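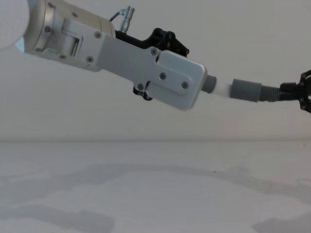

A slender grey tube shape above a pale tabletop.

What is a tube?

A tube is a long shape with a hollow middle. Most tubes are round when you look at them end on. A pencil is long and thin too, but it has wood and lead all the way through, so it is a rod. A drinking straw is a tube. So is the cardboard in the middle of a kitchen roll, and so is the hose on a vacuum cleaner.

Another word for a tube is a pipe. People tend to say pipe when something flows through it, like water or gas. Scientists and builders sometimes say cylinder. A cylinder is any shape with straight sides and two matching round ends, and it can be hollow or solid. A tin of beans is a cylinder. A candle can be one as well.

Why are so many tubes round?

Think about water going down a pipe under a sink. In a square pipe there are four corners where dirt can settle. In a round pipe there are none. Round pipes also cope well with pushing from the inside. The water presses on every part of the wall by the same amount, and there is no flat side to bulge out. That matters a great deal in the pipes that run under the street.

Round tubes save material too. To carry the same amount of water, a square pipe needs more metal or plastic in its walls than a round one of the same thickness.

Some tubes are still made square. Table legs and shelving are often square tubes, as flat sides are easier to join together and they sit neatly against a wall.

Strong but light

Take a lump of modelling clay and roll it into a thin rod. It droops when you hold one end. Now imagine the same clay spread out into a wide, hollow tube. There is no more clay than before, but it is further from the middle, and that makes the shape harder to bend.

Bicycle frames are made from tubes for this reason. So are tent poles, scaffolding and the legs of many school chairs. The long bones in a bird's wing are mostly hollow as well, and so is bamboo, which is a kind of grass. Bamboo has extra walls across the inside at every ring on the stem. These stop it from being squashed flat.

Tubes do have a weak point. If you pinch a straw hard in the middle, it folds, and after that it bends at the same place every time. Engineers call this buckling.

Open ends and closed ends

A tube can be open at both ends, open at one end, or closed at both. A test tube is closed at the bottom so that it can hold liquid. A tube for posting a poster has a cap at each end. A hosepipe has to be open at both ends or it would not be much use in the garden.

The edge around an open end is called the rim. Rims on cups and test tubes are often made smooth and rounded. A sharp rim can cut skin, and a thin one chips easily if it is made of glass.
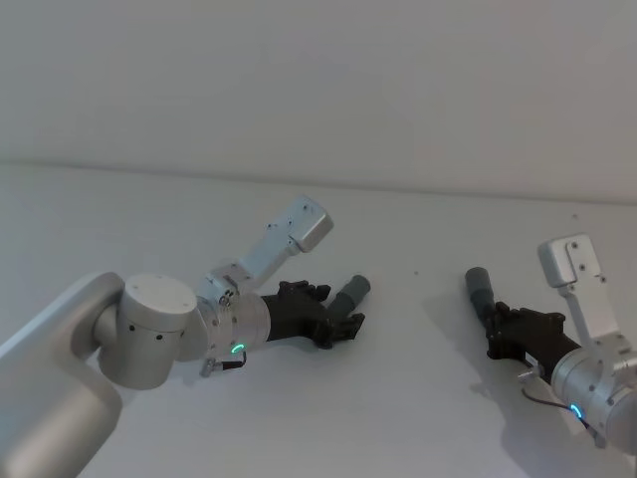

Try it: paper pillars

You will need:
6 sheets of plain paper, all the same size
Sticky tape
Some thin books
A flat table

Roll one sheet into a tube and tape down the edge. Fold the next sheet into a long triangle shape, and fold another into a long square shape. Tape these as well. Try to make the overlap the same on all of them.

Stand the round pillar on the table. Put a book on top, as close to the centre as you can. Add another book, then another, until the pillar gives way. Write down how many books it held. Do the same with the triangle and the square.

The round one usually holds the most. When a pillar with corners is loaded, the corners take a lot of the weight and the flat sides begin to crumple. In a round pillar the weight is shared all the way along the rim.

You will have some paper left over. Use it to test a narrow tube against a wide one, or a short one against a tall one. Guess the answer first.

If you would like to measure something, look for the cardboard tube from a toilet roll. One we measured was 110 millimetres long and 45 millimetres across. Cut it open along its length and flatten it out. Before you measure the shape you get, try to work out how wide it will be.
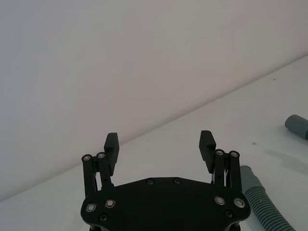 Reading time: 6 minutes

Holding on to a tube

A round tube only touches a flat surface along one thin line. It can roll off a table, and it can slip when you pick it up. Flat sides stay put much more easily.

Rubbing between two surfaces is called friction. More friction means a better hold. Soft materials such as rubber help, as they squash a little and touch more of the tube. Rough or ridged surfaces can help too. Look at the lid of a toothpaste tube or the handles of a bicycle and you will probably find lines or bumps.

Your fingertips have ridges of their own. Hold one up to the light and look closely.

Words to know

Cylinder: a shape with straight sides and two matching round ends
Hollow: empty in the middle
Rim: the edge around an opening
Buckling: bending or folding suddenly under a load
Friction: the rubbing force that slows sliding

Written by Lenka Polák. Checked by Gladys Kariuki.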